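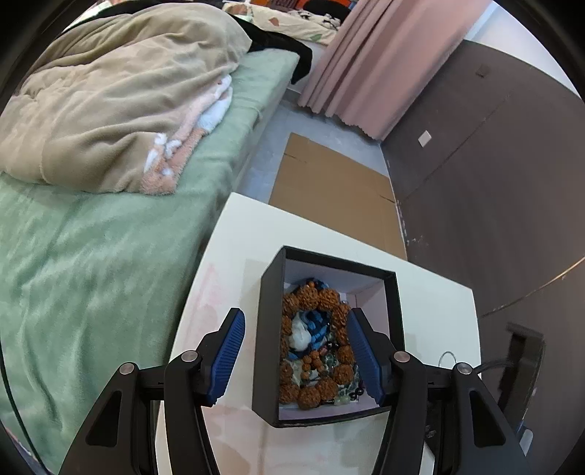

Blue gripping pads at the side of a box.

Tumour samples sat in a lift for most of Sunday

The Buenaventura Institute has spent a good deal of money learning how cancer cells behave when they are short of oxygen. On Sunday it was given a free lesson in how they behave when they are stuck between the second and third floors.

A trolley carrying 29 trays of living tumour tissue was on its way up from the cold store to the culture rooms when the goods lift stopped. The technician had sent it up alone, as the rules require, and taken the stairs. She was at the top in good time to meet it. The lift engineer, who covers four hospitals and a shopping centre, arrived after tea.

The trays belong to Karkudus, a study of why some bowel tumours are full of immune cells that do nothing whatever about the tumour. Under the microscope the cells can be seen in large numbers, packed in between the cancer cells and, as far as anyone can tell, getting on with them rather well. The team wants to know what the tumour says to them.

Rowena Dumlao, who leads the study, has a favourite suspect. Fibroblasts, the cells that normally knit wounds together, are often found in a ring round the tumour, and in her samples they give off a signal that seems to send the immune cells to sleep. Block the signal in a dish and some of them wake up. In mice the result is less tidy, and in people it has not been tried.

"It's a bit like a party where the police have turned up and been handed a drink," she said. "We'd like to know who's doing the pouring."

The trays in the lift were the slow half of that work. Each held thin slices of tumour kept alive with their neighbours still in place, fibroblasts and all, so that the cells could be watched in something like their usual company. Slices of this kind last a few days if they are kept warm and fed. They are not meant to be kept in the dark at the temperature of a lift shaft, and the study's paperwork has a long section on storage which does not mention lifts.

When the doors were opened, most of the slices were past saving. Three of the trays were still alive enough to be worth a look, and it is these that have caused some talk in the canteen. In all of them the sleepy signal had dropped, and the immune cells had begun to move about.

Dr Dumlao would like it known that this means very little. Cells under stress do all sorts of things, three trays is not an experiment, and there was no control group, unless one counts the mop that was also in the lift. She has all the same asked for the run to be repeated on purpose, in a cabinet, with a thermometer.

Rodel Cruzado, who runs the building, was asked whether the lift could be relied on in future. He said it had been serviced in March and given a clean bill of health. Pressed on whether that was this March, he said he would have to look.

The institute has bought a warmed carrying case, made by Testero, that holds its heat for 40 minutes. Staff have pointed out that this is rather less than the time it takes to get an engineer. A request for a second case is with the finance office, which is on the top floor and has so far been reached by the stairs.

There is a rival explanation for the drowsy immune cells, put forward by a group known as Istar, who think the fibroblasts are being blamed for something the blood vessels started. The two teams share a corridor and a kettle. Istar's own trays were due to go up in the same lift straight afterwards and were spared, and its members are understood to have been very sympathetic.

Results from the repeat run are expected before the summer. Until then the goods lift will carry goods, and the tumours will be walked up by hand.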